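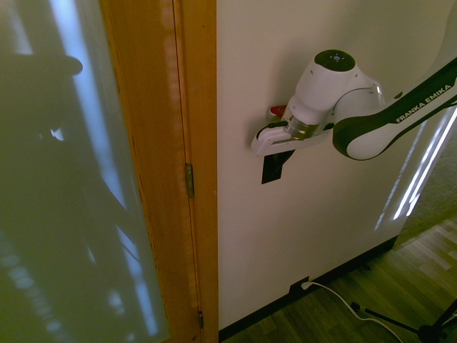
Stop Telling Beginners to Start With a Tote Bag

Every sewing class I have ever walked into starts with a tote bag. Two rectangles, two straps, a row of straight stitching down each side. The teacher says it's easy and it builds confidence, and everybody goes home with a bag. I taught that class myself for four years at a shop called Ralwood, on Monday evenings, and I have come around to thinking it's the wrong first project. I'd rather see a beginner hem a pair of pants.

I know that sounds dull. Hemming is the job people put off until the pants have been on the back of a chair for a whole winter. But I think that's the reason to teach it first. A person who takes a sewing class in February usually has something at home that doesn't fit or has come apart. They didn't sign up because they were short on bags. Most of my students already had a drawer full of them.

The tote bag is easy because it doesn't have to fit anything. If your seam allowance wanders from three eighths to three quarters, the bag still holds groceries. If one strap is longer than the other, you hang it on the hook and forget it. You can do everything a little bit wrong and still end up with a bag, so you leave class without knowing which parts you did wrong. Then you try a skirt, and the skirt won't close at the waist, and you decide you're bad at sewing.

Pants tell you right away. You put them on, somebody pins them, you take them off and lay them flat, and the two pinned lines don't match. That's a lesson by itself. One of your hips sits higher than the other, or you were leaning when the pins went in, or you had the wrong shoes on. You have to think about a body before you've threaded a needle. With a tote bag you can go through the whole class and never think about a body at all.

Then you measure. You learn to measure from the inseam up as well as from the floor, and to check the second leg against the first. You mark the line with chalk, add your hem allowance below it, and cut. I've watched grown adults hold the scissors over that chalk line for a full minute. They're scared, and they should be a little scared, because cutting is the one step you can't take back. Better to meet that feeling on an old pair of chinos than on three yards of good wool.

After cutting comes pressing. If I could change one thing about how sewing gets taught, it would be how long it takes before anyone gets sent to the iron. In the tote bag class we used to press at the end, to make the bag look nice for its picture. With a hem you press before you sew. You turn up the raw edge and press it, turn up the hem and press it again, and by the time you get to the machine the fabric is already lying where you want it. The stitching only holds it there. I had been sewing for seven years before I understood that, and I learned it from a woman who did alterations for a living.

Her name was Ermira Nedeljković and she worked in the back room of a dry cleaner called Stojanović. She did hems, zippers, waistbands and the odd wedding dress. I brought her a jacket I had ruined by trying to shorten the sleeves. She unpicked all my work and had me sit down and press the turn-ups over again while she went on with somebody's trousers. She didn't say much. When I had it right she nodded, and I sewed it in two minutes. I asked her once what she would teach a beginner and she said, "Short pants. Everybody has long pants." I have been repeating it ever since.

There are fair arguments on the other side. The first is that pants are awkward on a machine. The leg is a tube, and a new sewer can easily catch the back layer while stitching the front. This is true. I've done it, and so has everyone I know who sews. But you can take the accessory tray off most home machines and slip the leg around the free arm, and a student who learns where the free arm is on day one will be able to do cuffs and sleeves later on. Plenty of people own a machine for years and don't know that tray comes off.

The second argument is about fabric. A teacher can hand out the same quilting cotton to a whole class, already cut, and everyone stays on the same step. If the students bring their own pants you get denim, rayon, something stretchy, and one pair of lined dress slacks. That makes for a harder evening for the teacher. I won't pretend otherwise. My answer was to tell people ahead of time to bring cotton or a cotton blend with no stretch, and washed at least once. Some of them brought leggings anyway. I kept a few thrift store pairs under the table for them to practice on.

The washing part matters more than people expect. A pair of new cotton pants can lose a good bit of length the first time through a hot dryer. If you hem them first, you have a very neat hem in the wrong place. Wash and dry them the way you'll do it from then on, and then measure.

The third argument is the one I take most seriously, and it's that people want to make something. They want to hold up an object at the end that didn't exist that morning. A hem doesn't feel like making. I understand that. The first thing I ever made was a drawstring pouch out of a print from the Halau line, a fabric with big leaves all over it, and I carried that pouch until the cord wore through. I'm not against the joy of it. I only think it can come second. A person who has hemmed one pair of pants can measure, mark, cut, press, pin and sew a straight line that has to land in a particular place. Give that person a pattern for an elastic skirt and they will get through it. Give them the tote bag and they'll finish it in half an hour and ask what's next.

There's money in it too, though I don't like to lead with that. The alterations counter near me charges more for a plain hem than I paid for some of the pants I've taken in there. A spool of thread and a packet of needles will do a lot of legs. I have a neighbor who learned to hem from me at my kitchen table and has since done all of her sons' school pants, letting them down again as the boys grow. She has never made a bag and has no plans to. I count her as someone who sews. I'm not sure the hobby always does.

And I think that is part of what bothers me. Sewing, the way it gets sold now, is mostly about new things. New fabric, new pattern, new machine. Somebody gave me a Jetstead catalog last year and I went through the whole thing looking for a seam ripper that wasn't in a gift set. There were pages of panels printed with bags and pouches and pillow fronts, ready to cut out and stitch up. I couldn't find much of anything for a person who wanted to fix what they had on. I don't blame the companies for it. Mending doesn't use up much fabric. But a class doesn't have to follow the catalog.

If you are teaching yourself at home, this is what I would do. Find a pair of cotton pants that drag. Wash and dry them. Put them on with the shoes you wear most and get someone else to pin them, because the moment you bend down to pin them yourself, the length changes. Add an inch and a half below the pins, cut, turn up half an inch and press, then turn up the full inch and press again. Pin across the hem so you can pull the pins as you come to them. Start sewing at the inseam, where a messy start won't show. Go slowly over the thick part at the side seam, and turn the hand wheel if the machine complains.

When you're done, try them on again. If one leg is off, unpick it and do it over. The second time will go faster. Most of my students did at least one leg twice, and a couple of them did both, and those were the ones who came back for the skirt class in the fall.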